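## 3. The build and the working space

The two-arm bench grew out of a shared workshop in Wivton, where members pay for a key and a stretch of shelf. Our aim was modest: we wanted to know how far a small group, working in evenings with hand tools and a borrowed drill press, could get with a pair of arms and a tabletop full of ordinary household things. We call the rig Trulley. The name was painted on the salvaged trolley that carried the first version, and it stuck long after the trolley itself had gone back to its owner.

We enjoyed this part of the project enormously, and we describe it at some length in the hope that other workshops will try it. Most of the difficulty lay in the carpentry and the cabling. The arms themselves went together in a fortnight, and the enclosure took us until December.

### 3.1 Layout

Both arms are mounted on one black rail along the front of the table. In our earliest drawings they faced each other from opposite ends, which looked splendid on paper and meant that every adjustment called for a walk round the bench. Liis Baranauskienė redrew the plan with a common rail, and we have not looked back! The bases can be reached from the front, the slotted cable track runs just below, and the small circuit boards sit close to the arms they serve (Figure 1).

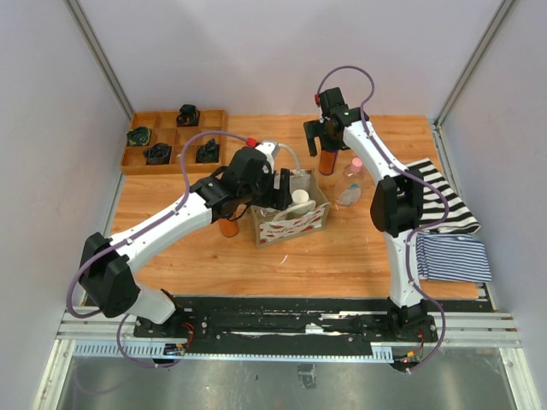

*Reading time for this section: 3 minutes*

The cables took more thought than we had planned for. They must be long enough to follow the wrist through its whole reach, and slack enough that the elbow never pulls on a plug, but every spare length of cable is one more thing to catch on a cup handle. We left them in open loops outside the arms. A tidier arrangement, with the cable clipped flat along each segment, was tried for a week and given up after Maricruz Tlapale showed that the clips were tugging at the wrist connector whenever the arm folded in towards its own base. The loops look untidy and they work very well.

The walls serve two purposes. They keep elbows and coffee out of the arms' reach, and they give the cameras a plain background of one pale colour. We tried a dark wall first. Black grippers vanished against it, and a good deal of early footage was of no use to us. Repainting took one evening and was the cheapest improvement in the whole build.

### 3.2 Choosing the objects

We wanted things that anyone could find in a kitchen drawer or at the bottom of a cupboard, and we asked members to bring them from home. The only rules were that an object should fit between the fingers somewhere along its length, and that its owner would not mourn it. The response was wonderful. Cloths, bags, cups, bottles and tubs arrived for days, and Yatziri Palacios kept a handwritten list at the door so that everything could go back to the right household.

From this pile we made up a different table for each session. Soft and hard objects were always mixed. Cloth is a fine teacher: it gives way, folds over a finger and hides whatever is behind it, and a routine that does nicely with a row of hard tubs can come badly unstuck beside one folded towel. Bags with handles raise a similar problem, with the added interest that a handle may flop either way when the bag is put down.

Clear objects were the other great source of trouble, and of entertainment. A see-through bottle takes on the colour of whatever it lies on, so that over a grained tabletop the camera is given wood seen through glass, bent by the curve of the wall. The cap is often the only part with a firm outline. Our first attempts used the outline of the whole bottle to set the approach, and they wandered. The later routine looks for the cap, takes a line from it along the body, and brings the open fingers down on either side.

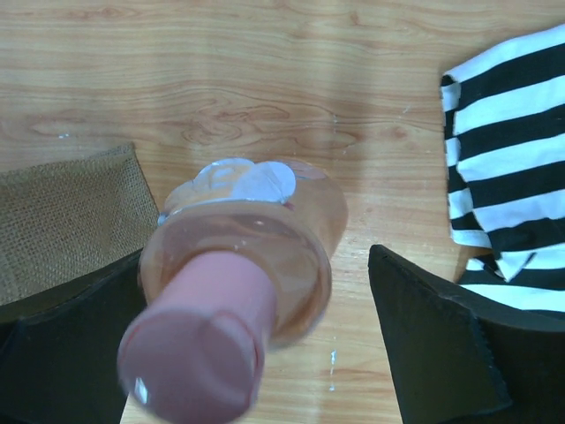 **Figure 2.** Wrist camera, fingers open on either side of a glass bottle with a pink cap.

The change was suggested by Mereana Costigan, who had noticed that she did much the same when feeling for a bottle on a shelf above eye level. It needed very little new code. It also helped with bottles lying at awkward angles, where the earlier routine tended to turn the wrist the wrong way round before starting again.

### 3.3 Lids, knobs and the finger pads

Lifting a lid asks for more care than lifting a tub. The fingers have to close low enough to hold and high enough to clear the rim, and the part that they close on may be no bigger than a coat button. Our first pads were square at the tip and simply too wide for the job. We cut new ones with a taper, working from card shapes that Yareli Cuautle tried by hand on every lid in the box before anything was made in plastic.

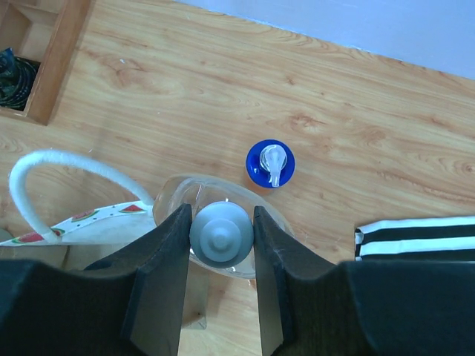
The taper was settled after three rounds of cutting and filing. With the narrow tips, the operator can see past the fingers in the wrist view during the last part of the descent, which the square pads had made nearly impossible. That gain in sight mattered as much to us as the better fit. Operators slowed down less, asked for fewer restarts and, by their own account, enjoyed themselves a great deal more.

We logged 1,997 attempts over the whole period, of which 973 were made with the tapered pads. The two groups were not matched for objects or for operators, and we make no claim from the totals alone. Section 4 takes up the comparison for lids, using only those sessions in which the same person worked with both kinds of pad.

### 3.4 Notes for anyone building a similar bench

The drawings for the rail mounts and the card shapes for the pads are kept in the workshop's Fledby folder, and visitors are welcome to trace them. We would urge builders to fix the rail before the tabletop goes in, to leave more cable than seems sensible, and to make the pads easy to swap. Ours come off with a single screw, a change we made after 77 pad swaps with the older fitting had worn out both the thread and our patience. The older mount is still in the drawings, marked as withdrawn, for builders whose arms will not take the newer one.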